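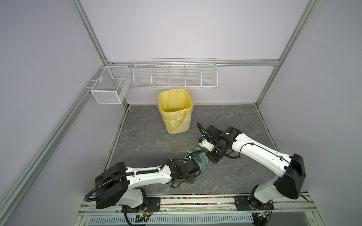 How to Clean Up Paper Scraps After a Craft Session

Posted by Tamás Juhász, 5th February

Colored paper makes more mess than you expect. A pack of 200 sheets lasts us most of a winter, and a good share of it ends up on the worktop as crumpled balls and torn corners. Sweeping it up takes a few minutes if you do it in the right order.

What you need

A dustpan with a flat handle
A small hand brush
A bin with a bag in it
A damp cloth

Step 1. Line the bin

Open the bag fully and push it down to the bottom. Fold the extra over the rim all the way around. I use the Fomau bags, which come 12 to a roll and are a little too big for a small bin, so there is plenty to fold over. Set the bin at the back of the work surface, where your elbow won't catch it.

Step 2. Take out anything worth keeping

Flat pieces larger than your hand go back in the drawer. Pull out paper clips and staples too.

Step 3. Sweep into small groups

Brush from the edges toward the middle and make two or three small groups. One big pile tends to roll off the sides of the pan. Crumpled balls move easily. Flat torn pieces stick to a smooth surface, so lift one corner with the bristles first.

Step 4. Fill the dustpan

Hold the handle low and keep the front lip flat against the surface. Sweep one group in, then tip the pan back slightly so the paper settles away from the lip.

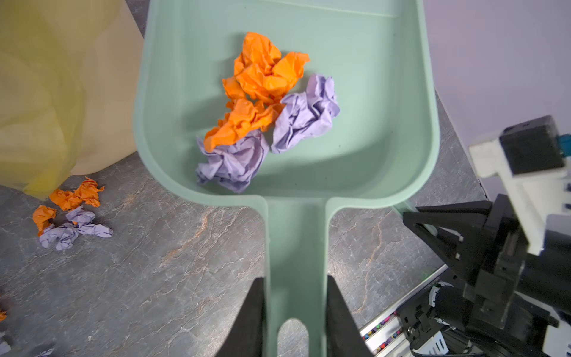 Orange and lavender paper in the dustpan, with more scraps still to sweep up on the left.

Step 5. Empty it

Carry the pan level and bring it over the bin before you tilt it. Tap the back once or twice. Go back for the next group.

Step 6. Wipe down

Tiny bits are hard to spot on a veined or speckled surface. Go over it with the damp cloth, corners last, and shake the cloth out over the bin. Hang the dustpan up by the hole in its handle.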